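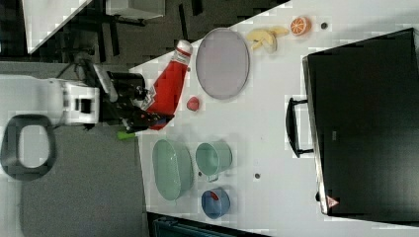
In July our small group from the Skekbridge canteen was invited to Orkadwood, where a robot is learning to clear and set tables. Our guide was Imani Brannigan, who worked 4 years in the kitchen before she moved to the trial.

She told us the kitchen serves 475 lunches a day, and the evening clearing used to take 60 minutes. Nobody has lost a job — but the jobs are different now.

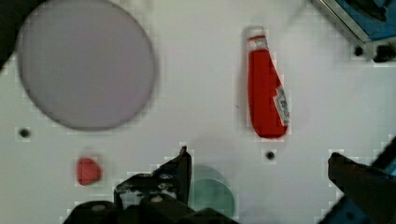

The staff also decide where each thing should go, and one person per shift stays near the stop button. Some of them like it, because their backs hurt less. Others miss talking together over the dishes. I asked about the pay and it is the same, for the moment.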